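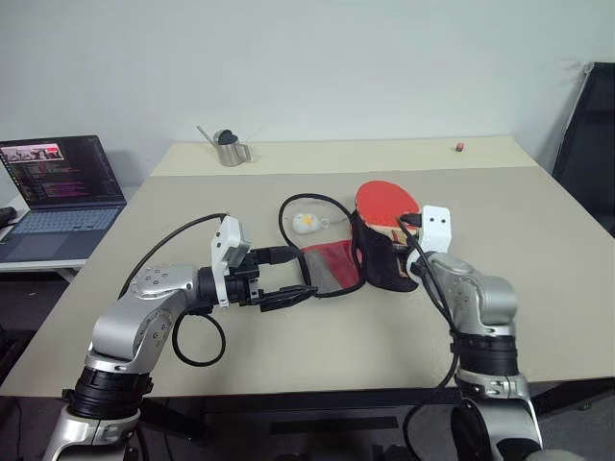 Stelios Sarantis

Trarnilus Two-Arm Bench Cell: Equipment Page and Rules for Use

The Trarnilus cell is a fixed bench station with two arms, a gripper on each, and a camera mount at each wrist. It is supplied for handling small mixed goods: cables, cloth, pouches, light household items. This page covers the setup and the rules that apply to every unit on the Kivi site. Where the site safety file is stricter, follow the site safety file.

Scope

The rules apply to powered operation, to hand guiding, and to any work inside the reach of the arms while the supply is on. They do not cover transport or storage. For those, see the Malulis crate sheet.

Reach zone

The reach zone is the full sweep of both arms plus a margin of 400 mm. Mark it on the floor with tape. Chairs may stand outside the tape only. The margin is measured from the fingertips with the gripper closed and the arm at full stretch. Measuring from the wrist gives a zone that is too small, and units set up that way have failed acceptance.

Control desk

The laptop that runs the cell goes on its own desk, separate from the work table. A shared top passes vibration to the screen and puts the operator's hands inside the zone. The stop button must be within reach of the person at the keyboard. It must not be placed behind the laptop lid.

Arm cables

Wrist cables on this model run outside the links. Leave enough slack for the elbow to fold fully, then check both ends of travel at reduced speed. A loop that hangs below the wrist is allowed if it clears the gripper fingers in every taught position. Do not tie a wrist cable across a joint ring. Replace any cable with a flattened or shiny spot on the jacket.

Loose cables as work items

A cable handled as a work item is treated as a snag hazard for as long as it is on the table.

Grip it by the plug body. Gripping the cord pulls on the strain relief.
It must not be connected to a supply at either end.
Lay it so that no turn passes around an arm base.
If one arm holds the plug, the other arm may work on a second item only when the cable is slack between them.

The last point caused most of the questions at the Trokinton review. Slack means that the cable lies on the table over some part of its length. A cable lifted clear of the table between the two arms is under load, and the program must stop.

Soft and mixed items

Fabric pouches and folded cloth give poor force feedback. Set the closing force from the hardest item in the pouch. A table tennis paddle, for example, should be taken or placed by the handle, and the closing force set for the handle and not for the rubber. Containers that can hold liquid, such as watering cans, are kept empty and placed behind the main working area. Small items not used in the task are removed before the run or listed on the task sheet.

Speed and staffing

Reduced speed applies to all first runs and to the first 3 runs after any change of gripper fingers. A session is limited to 30 minutes per operator, followed by a break away from the desk. Training is given in pairs. Hand guiding needs two people, one at the arm and one at the stop button.

Checks before power-on

Joint bands clean and free of thread
Camera mounts tight, lenses wiped
Finger pads seated
Tape line complete
Task sheet signed

Revision and contacts

Revision 2, issued 2019-04-06. Replaces the December issue. Change: slack rule added under loose cables.

Acceptance and floor marking: Aoife Geraghty
Spare fingers and cables: Hagos Tamiru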